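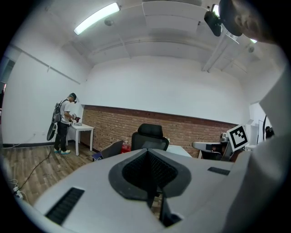 How long will a cooked bean and barley soup keep once it has been portioned? In my kitchen, two days in the refrigerator, with the remainder frozen on the evening it is made.

This month's batch recipe is a plain one, and I have written it out in full at the request of Gifty Frimpong, who found my earlier version short on quantities. It makes 5 portions of a generous size.

Soak 250 g of dried haricot beans overnight. Drain them, cover with fresh water, boil hard for ten minutes and then simmer until tender. In a separate large pot, soften two onions, two carrots and a stick of celery in olive oil over a low heat – 17 minutes is my usual time, with the lid on. Add 50 g of pearl barley, a tin of chopped tomatoes, a bay leaf and a litre of vegetable stock. Simmer for forty minutes, then stir in the drained beans and season.

Readers have asked whether tinned beans may be used. They may. Two tins, rinsed, should go in for the final ten minutes only.

The barley continues to absorb liquid as it stands, and a portion taken from the freezer will require a splash of water on reheating. Bring it to a full boil before serving. I do not add the parsley until that point.

A correspondent, Randa Awwad, serves hers with lemon and a spoonful of yoghurt. I tried this on Saturday and have kept to it – the recipe card has been amended accordingly.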